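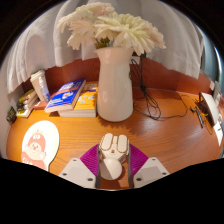
Asari is looking for people to help us chase a fault. Paid, short sessions, start right away if you can.

Posted January 22, 2019

What went wrong
The Lalel hand gripper lets go late. You open your hand, the trigger comes back, the fingers stay shut for a moment and then spring apart. Mostly harmless. In November it caught a tester's fingertip on the way back, bruised nail, no break, and we stopped all sessions the same day. Went through the log after that. Almost 3,000 grips in it, 704 with a late release. Way more than we thought. Many of those nobody had reported, people just got used to shaking it a little.

We have swapped the return spring and put a guard over the pinch point. Late releases still happen on the bench, less often, and we can't make them happen on purpose. So we need more hands.

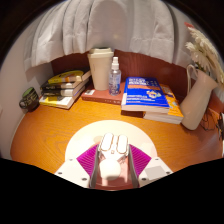 Late release shows up most with small light things, and most when the person is reaching into a crowded desk and paying attention to something else. Same sort of desk work you'd be doing. Something small and white between the fingertips, books and a spray bottle further back, a pitcher of flowers on the right that you really don't want to hit if the fingers let go with a jerk. Heavy objects hardly ever do it. We don't know why yet. Theories welcome but please write them on the form and not on the gripper.

What you'd do
Pick up, move, set down, repeat. Say "late" out loud every time the release feels off, even if your not sure. Stop button is by your free hand and you may press it whenever you like, no questions. A session is 3 hours with breaks, pay is $200, same pay if you stop early or we do. 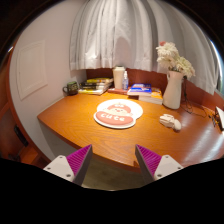
Photo: Pralta project / Asari

Who we need
– Adults, 18 and up, left handers very much wanted (the log is nearly all right hands)
– Small hands and large hands, we have too much middle
– No robot experience needed. If you used the Lalel before November tell us, we want you too but in a separate group
– Not for you right now if you have a hand or wrist injury, numb fingers, or a healing cut

Safety, please read
Free hand stays away from the fingers whenever the gripper is on. No reaching in to pull a stuck object out, ever, call the operator. Rings and bracelets off, long sleeves rolled up. A first aider is in the room the whole time. You get the November incident report to read before you sign anything, and a copy of your own log afterward if you want it.

Where
Asari, Tanner building, side entrance. Elevator works. Parking is bad – take the bus if possible.

To apply
Fill out the Pralta sign-up form at the front desk or ask for one by mail. Put down which hand you write with, your glove size if you know it, and times you can come. Evenings are OK. We will call you back to set a time, and if you havent heard from us in two weeks please ask again.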